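Kit bras de table Prernell - pince Koltik, faisceau et alimentation

Dernière mise à jour : mai

Le kit Prernell est un bras articulé à monter soi-même, prévu pour un salon, un garage ou un atelier partagé. Il est livré en pièces détachées avec la pince Koltik, le jeu de câbles et la visserie. L'alimentation Voltum 22 V se commande à part, tout comme le contrôleur Ciobanu pour ceux qui n'en possèdent pas déjà un.

Le montage demande un tournevis, un jeu de clés Allen et une soirée complète. La pince se pose en dernier, une fois les segments serrés et le faisceau passé le long du bras. Laissez une boucle de câble généreuse à hauteur du poignet : trop courte, elle tire sur le connecteur en fin de course. Les sangles noires servent à maintenir le reste contre les segments.
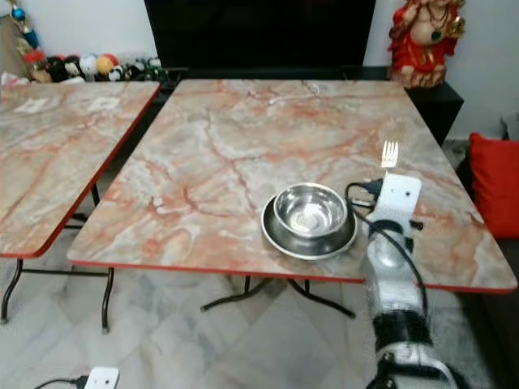

Pince Koltik montée, fourchette tenue dents vers le haut, à côté du bol et de l'assiette en inox.

Pour les premiers essais de prise, nous conseillons des couverts et de la vaisselle en métal. Ils ne cassent pas, on en a toujours sous la main et un manche de fourchette est assez fin pour montrer tout de suite un défaut de parallélisme entre les doigts. Réglez d'abord l'effort de serrage au minimum, puis montez par paliers. Le contrôleur Ciobanu en propose neuf. Les paliers hauts sont réservés aux objets rigides.

Une table pliante convient comme plan de travail, à condition que les pieds soient bien verrouillés. Le bras lui-même ne se fixe pas sur ce type de plateau - il se monte sur un support séparé, devant la table, pour que les vibrations ne déplacent pas les objets. Sur du carrelage, ajoutez des patins antidérapants sous le support.

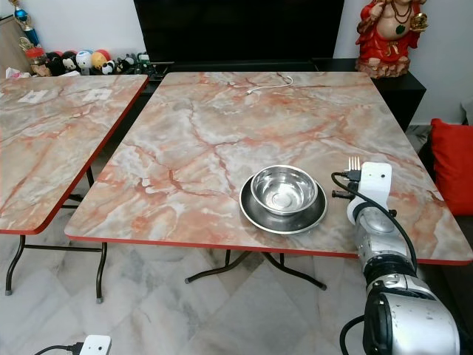 La portée utile est de 485 mm, mesurée de l'axe de la base au bout des doigts. Au-delà, la précision baisse nettement et il vaut mieux rapprocher l'objet. La charge maximale est de 700 g, pince non comprise. Un bol vide ne pose pas de problème, un bol plein d'eau est à éviter.

Caractéristiques
Portée utile : 485 mm
Charge maximale : 700 g
Alimentation : 22 V (Voltum, non fournie)
Paliers de serrage : 9
Pince : Koltik, boîtier blanc

Contenu du carton : segments, articulations, pince, faisceau, sangles, visserie, notice en français. Les doigts de rechange sont vendus par paire. Le support n'est pas inclus - les plans de perçage figurent à la fin de la notice.

Coupez toujours l'alimentation avant de débrancher la pince.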